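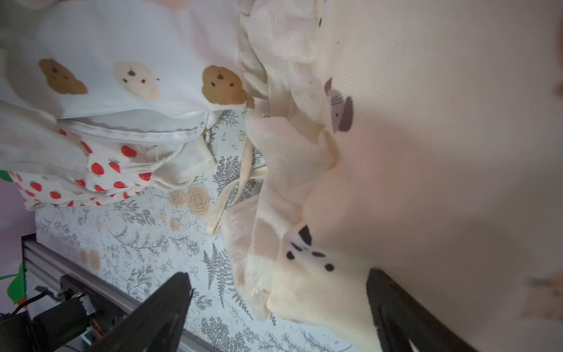

Hevthorpe Sewing Help > Fabric Care and Storage

How do I sort out a pile of kids' prints without losing my mind?

Posted by majimbun_scraps, 2/12/22
Viewed 2,918 times

Hi all! I sew little stuff for babies and toddlers (drawstring bags, bibs, the odd quilted pouch) and my fabric has gotten away from me. I have teddy bear faces on white, red strawberries on white, strawberries on pink, some cream stuff with brown and black printing on it, and they all live in one heap on the table. Half of it is yardage and half of it is things I started, so there are cords and straps hanging off everything and I can't pull one piece out without dragging three more along with it.

My real trouble is the quilted pink. I have plain blush and I have the strawberry version, and I want to sew them together, but every time I fold the padded stuff and put it in the bin it comes out with creases right across the squares. I tried ironing one piece and it went kind of flat and sad, so I stopped.

So, two things I'd love help with. How do you store quilted fabric so it stays puffy? And do you sort by print, by color, or by what it's going to be? I have one cube shelf and a plastic Brukura bin with a lid and that's it, no sewing room, just the end of the dining table. I also have to be able to clear it all off for dinner, so please don't tell me to leave it laid out flat!

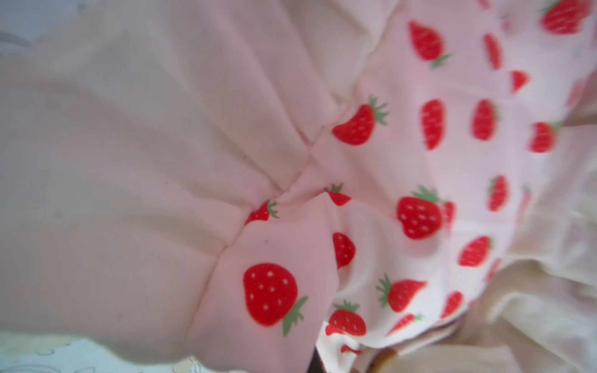 stitchnfidget
Roll it! I quit folding anything with batting in it years ago. Get a cardboard tube from wrapping paper, or a pool noodle if you have one lying around, and roll the quilted pieces loosely with the printed side out. Don't put rubber bands on it, they leave a dent that takes forever to go away. I use a strip of scrap cotton tied in a bow.

For the creases you already have, skip the iron on the fabric itself. Hang it in the bathroom while you shower, or hold a steamer a few inches off and then pat the squares with your hand. Mine came back pretty well after 2 goes. The one you pressed flat might be a goner if the filling is polyester, but try steaming it before you give up on it. You can always use it for the inside of a pouch where it doesn't need much loft anyway.

When you join the plain to the strawberry, line up the quilting lines at the seam if you can, and use clips instead of pins. I'd also take the batting out of the seam allowance. It's fiddly, but the spot where the corners meet gets really thick otherwise and my machine just sits there and groans at it.

Oh, and sorting: I go by project. Strawberries with strawberries sounds nice until you need a lining and it's at the bottom of the wrong stack.

Helpful to 579 members

thimble_and_toast
just buy another bin lol

Helpful to 3 members

brukura_bibs
I'd split this up a little differently from stitchnfidget. Anything you've already started goes in its own zipper bag, with its cord or strap wound up and stuck in there too. Tie a loose knot in the end of a cotton cord before you put it away or it'll fray up past where you need it. A bit of tape does the job if a knot won't fit through your casing later.

Flat cottons I fold around pieces of cardboard and file standing up, so I can see the edge of every print. I cut mine from cereal boxes so they all come out the same height. The Masta storage cubes fit them standing if you cut the boards a little short, and the whole cube lifts off the table when it's time to eat. Bears, strawberries, creams, whatever order you like. I do mine light to dark and my daughter messes it up about once a week.

Also wash the red prints before you sew them to anything pale. Cold water, with one of those color catcher sheets. I lost a white bib front to a red print once and I'm still annoyed.

Helpful to 200 members

majimbun_scraps
Ooh, thank you! The pink is going on a wrapping paper tube tonight. I hadn't thought about trimming the batting out of the seam either, so that's probably why my last corner came out like a golf ball. Does anyone grade the seam as well, or is taking out the batting enough?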